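Keeping the Stollach Pair Alive: Maintenance of a Hand-Held Gripper Station
Group project report, Waltasmont Robotics Workshop
Kazimír Beneš, Dagmar Jireš, Viera Doležal
Supervisor: Wagner Marinho
12 December 2018

1. What we were asked to do

Our original proposal was called "Toward Adaptive Manipulation." Wagner read it, handed it back, and asked if we could first get the two hand-held grippers at the Stollach station to agree with each other. This report covers that second, smaller project, which took the whole term.

The station had been in use since April and its logbook had three entries, one of them a lunch order. The complaint was simple: the left and right grippers reported different opening widths for the same object, and the tracked positions drifted apart during a session.

2. Setting up

Each gripper carries a mount with fiducial markers, and the tracking software finds the hands from those. Everything therefore depends on the mount staying exactly where it was when the station was calibrated. We found the right mount could be turned slightly with one finger. Dagmar found this by turning it slightly with one finger, which cost us that day's calibration.

We refitted both mounts with thread lock on the screws and drew a witness line across each joint, so that any slip would show. Then we wrote a check to be done by the operator before each session: stand at the table, hold both grippers out in front of the chest, close each one on a small object, and compare the readings.

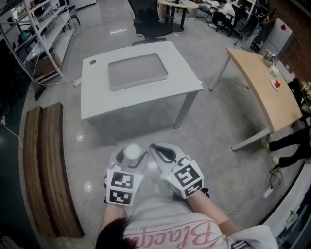
The check takes 60 seconds if the operator has read the sheet and much longer if the operator is Kazimír, who wrote it. We ran it before and after every session and logged the readings. The final log has 3831 lines, and Viera has asked that her name be attached to the script that reads them.

3. The jaw problem

With the mounts fixed, the drift went away and the width error did not. We blamed the software for two weeks -- a popular choice in our group. Ľubica Kopecký from the Prallusier bench then asked when the jaw pads had last been changed. We went to look for a record of this and found the lunch order again.

Wear on the pads accounted for most of the error. We replaced them, zeroed both grippers closed, and set a pad inspection every 200 sessions. The interval is a guess and should be revised.

4. Still open

The left trigger sticks at times and we don't know why. Spare pads are in the Jacquet drawer, under the cables.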